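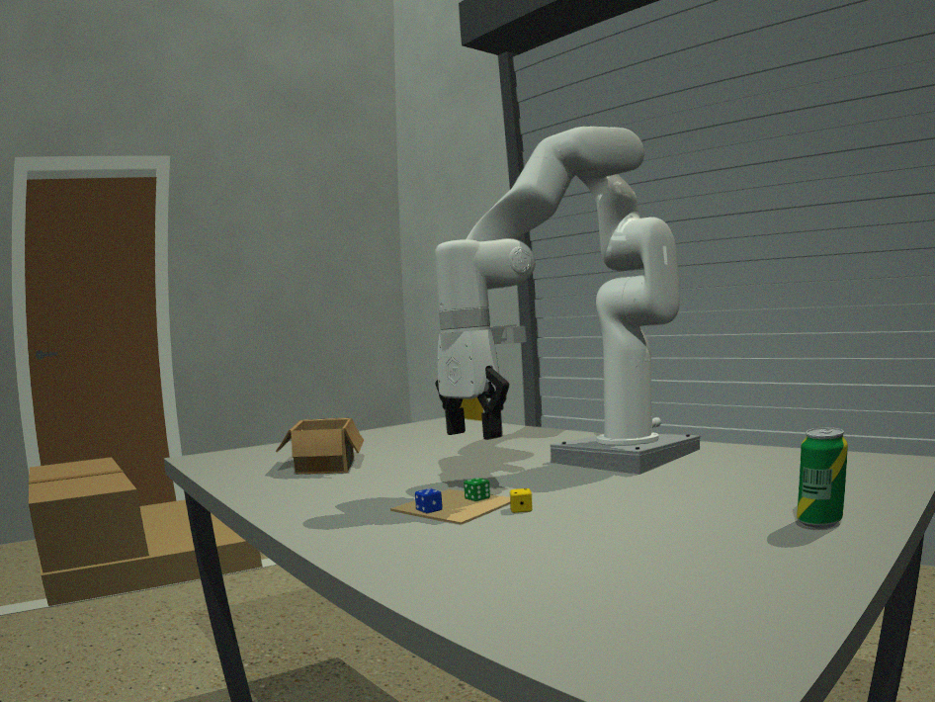 Bloque 2: manipulación de piezas pequeñas. Recoger una mesa o vaciar una bandeja de tornillería plantea el mismo problema: objetos de pocos centímetros, muy juntos, sobre una superficie que no ayuda. En simulación el caso se reduce a dados, un cartón plano, una caja abierta y una lata de bebida. La lata, mucho más alta que los dados, obliga a planificar el paso del brazo — en un banco de taller ese papel lo hace un bote de taladrina.

Dar la cifra despacio: 3.476 intentos simulados en el banco de Pleltix. Fallos de agarre, 751. Decir que son fallos de agarre solamente; Alina Chiriac contabiliza aparte los de colocación y no los traigo hoy.

Comentar la fricción. El modelo de contacto es optimista y Socorro Henao lo discutirá en su turno. No adelantar sus curvas.
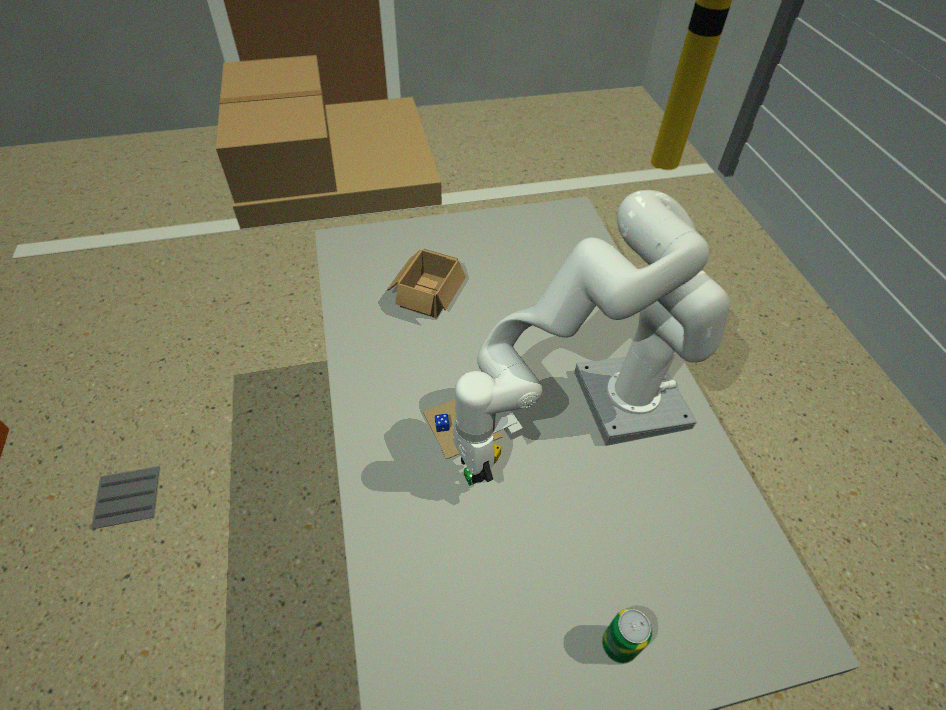
¿Puede una máquina ordenar hoy una mesa de cocina sin supervisión? Todavía falla demasiado: con objetos conocidos y buena iluminación es viable, con un cajón cualquiera de una casa no.

Pausa. Pasar al taller de Marinescu, donde la variedad de piezas es menor y el ciclo se repite unas 1.000 veces por turno. Ahí la cuenta sale antes que en el hogar.

Si preguntan por objetos blandos (trapos, bolsas), remitir a Orla Moynihan.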